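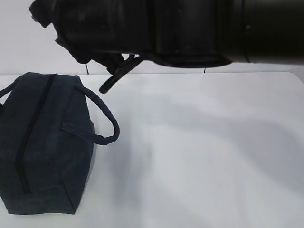

Jusa bag cell back at work after cable strap repair

Inville, 18 Aug 2023

The small test cell at the Jusa workshop in Inville is running again after three days of repair. The cell has one black robot arm, which works above a white table and handles canvas bags by their carrying handles. It was stopped when the operators saw that the arm did not return to the same point over the handle at every cycle.

Szymon Tokarz, who is responsible for the maintenance of the cell, first looked for the fault in the program. The points were correct. He then moved the arm slowly by hand through the whole cycle and found that a cable to the gripper was too short between two of its clips. When the last joint turned to the outside position, the cable became tight and pulled a little on the gripper. The error was 3 mm, and with a narrow cloth handle this is enough to miss.

"We changed the gripper in April and we used the old clips again," Tokarz told us. "The new gripper is longer, so the cable has a longer way to go. I should have measured it at that time."

The repair itself was simple. The cable was taken out of the clips, checked for damage over its full length and put back with more free length at the last joint. One clip had a sharp edge and was replaced. The screws of the gripper flange were tightened again in a cross pattern, and the zero position of the arm was checked against the mark on the base. Most of the time was spent waiting for the clip, which had to come from the supplier Puten.

After this work the team taught the pick points again. A dark navy toiletry bag with a zipper along the top is used for this. It lies flat on the table, and the arm is brought over the handle at the right end of the bag. The operator stops above the handle, looks at the height from the side of the table, and only then saves the point. The last part of the way down is taught at the lowest speed.

The handle is the difficult part of the job, Tokarz explained. It is made of soft cloth and it does not stand in the same way on every bag. For this reason the cell now has a wider approach, and the gripper waits for a moment over the handle before it closes.

There are also some changes in the weekly care of the cell. Until now the operators cleaned the table and the fingers of the gripper and wrote the number of cycles in the log. They will now also turn the last joint to both end positions and look if anything on the cable is tight or rubbing. A full inspection of clips and screws will be made every 1,000 cycles. The table should be wiped with a dry cloth only, as the cleaning spray used before left a thin film and the bags moved on it.

The same arm is in use at the Zamudio workshop, also with the longer gripper. Tokarz has sent his notes and the new cable length to the colleagues there and asked them to check their clips before the next production run. The check takes 30 minutes and the arm must be switched off and locked while it is done.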